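Sorting Mixed Household Objects: Report of Our Student Project
Course project, second semester
Written by Yutong Jiang for the group

1. Why we chose this topic

Every shared apartment has a box where small things are collected. In the student house in Indale, where two of our group members live, this box stands under the kitchen window. It has spoons, toys left by visiting children, cleaning cloths, bottle caps and many things without a name. When somebody needs one object, the whole box is turned over on the floor. We wanted to study this ordinary problem: how do people sort a mixed collection of small objects, and which objects make the sorting slow?

At first our topic was wider. We planned to compare kitchens, bathrooms and garages, but our supervisor advised us to take one container and one type of task. This was good advice, although we accepted it only after losing two weeks.

2. Objects

We prepared a collection of 50 objects. Most of them came from our own homes, and the others were bought at Gresar, a second-hand store near the campus. We divided them into these groups:

Kitchen things: plastic spoons, cups, small dishes
Toys: building blocks, rubber ducks, small balls
Soft things: cloths, socks, sponges
Thin things: sticks, straws, pencils

We tried to choose objects that a person can recognize by touch as well as by sight. Sharp and breakable things were not allowed. All objects were washed before the first session.

3. Method

Seven participants took part, all students from our faculty. Each participant received a bin with a mixed selection from the collection and four empty trays with labels. The task was to put every object in the tray where it belongs. We gave no instruction about speed. One person from our group wrote down the order in which the objects were taken, and another person measured the time.

After the task we asked three short questions. Which object was the easiest to place? Which object was the hardest? Would you use the same groups at home?

The selections were not identical, and this is a weakness of our work. We changed them between the participants so that the later ones could not learn from the earlier ones, but it means the times cannot be compared exactly. For this reason we report mainly what people did and said.

4. What we observed

Almost all participants began with the hard objects with a clear shape. Rubber ducks and building blocks were taken out early, even when something else was lying closer to the hand. One participant explained that she "cleans the easy ones first to see the rest". We think many people do the same when they clean a drawer.

The cloths gave more difficulty than we expected. A crumpled cloth does not have one shape, and it hides the small things under it. Four participants lifted the cloth early only to look below, and two of them then put it back in the bin – they did not count it as an object to sort yet. When we asked about this, one answered that the cloth was "like the floor".

Cups and dishes were easy to recognize but they created discussion. Is a small plastic cup a kitchen thing or a toy? Participants who have younger brothers or sisters more often said toy. The thin sticks were usually left for the end, together with anything that had slipped between the larger objects.

The mean time for one session was around 7 minutes. The longest part was always the last few objects, because participants stopped to think about the right tray.

5. Discussion

Our results suggest that the groups on the labels matter less than we believed. Five participants said they would use other groups at home, for example "things I need every day" and "things I can throw away". In our opinion this is more practical for a shared kitchen, where the owner of an object is often unknown.

We also noticed that the depth of the bin changes the behavior. In a shallow bin people choose with the eyes. In a deep one they mix with the hand first, and then small things move to the bottom. We did not plan to test this, so it should be studied separately.

6. Next steps

In June we want to repeat the task with one fixed selection, so that the times can be compared. We will also add a fifth tray without a label. The group in Indale has already put two open boxes in place of the old one, and we will ask them after the summer if they still use both. 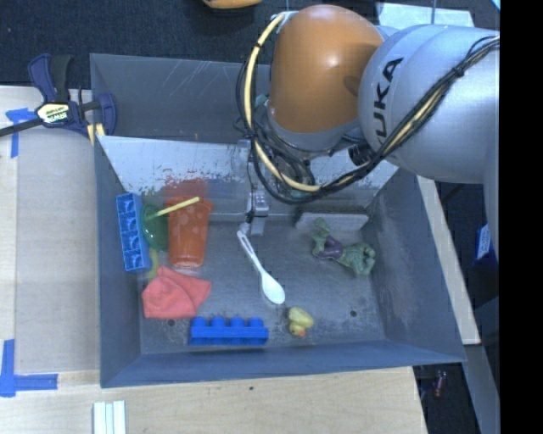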